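Night Camera Comparison: Controller Settings and First Results

1 April 2025

The perception group has started the night portion of the camera comparison for the Rilen street unit. Daylight work closed with both candidate cameras inside tolerance, so the remaining question is low light, where the stock exposure controller has given trouble since the unit was first assembled. Ehsan Rezaei is running the tests. Jaanus Kļaviņa maintains the controller code.

Two controllers are under test. The stock one meters the whole image and sets exposure time and gain together. The second, written in-house and called Mangubat, meters only the lower half, caps exposure time, and lets gain rise to make up the difference. Both run on the same camera body with the same lens, focus locked and white balance fixed. Lane following is left on during every pass. Obstacle stop is handled by a separate sensor and does not depend on the camera.

The test route is residential, with street lamps on both sides and long unlit stretches of wall between them. This is a hard case for whole-image metering. A lamp high in the view takes a few pixels to saturation, the sky takes a large share of the rest to near black, and the average says very little about the pavement, where the lane follower needs its detail.
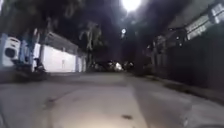
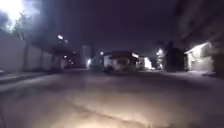
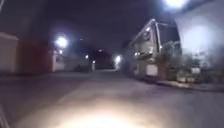
Night street views from the route. Lamps bloom and edges are soft in all of them.

What we are measuring

Blur is scored on curb edges only. Walls and parked vehicles are too variable in distance to give a stable number, and foliage is useless for the purpose. For each pass the script takes 100 samples along the curb line, fits an edge profile to each, and reports the median width. Samples that fall inside lamp glare are dropped and logged separately.

Noise is scored on flat pavement. Mylene Espiritu has pointed out that old stains and tire marks on the surface read as noise if the patch is chosen badly, so patches are now picked by hand and kept fixed for each stretch of road. The bright pool on the road close to the unit is excluded for the same reason. It is much lighter than the surface beyond it and pulls the score down.

Results so far

With the stock controller the exposure time settled at 34 milliseconds on the darker stretches. At normal driving speed this smears near objects badly, and the lane follower lost the curb on 3 passes. Mangubat held the curb on the same stretches with visibly more grain. Pavement noise went up, as expected, and the follower tolerated it.

Mangubat is weaker on the approach to a lamp. Gain is slow to come down, and the region under the lamp stays washed out longer than it should. Jaanus has a change to the gain ramp ready and will bench it against recorded data before it goes on the unit. Rowena Lagman has asked that the cap itself be left alone until the ramp is settled, to avoid changing 2 things at once.

Lens flare has not been separated from controller behavior. A hood has been printed and fits, but the upper corners need checking for vignetting.

Next steps

The second camera, from Barnus, goes on the mast in May. It has a larger sensor and a slower readout, and rolling shutter skew will be added to the score sheet. Mounting height and tilt will match the present camera. Anyone with logs from the Flurnisia site that include night driving should pass them to Maribeth Pascual, with the controller version noted in the folder name. Logs without a controller version can't be used for the comparison.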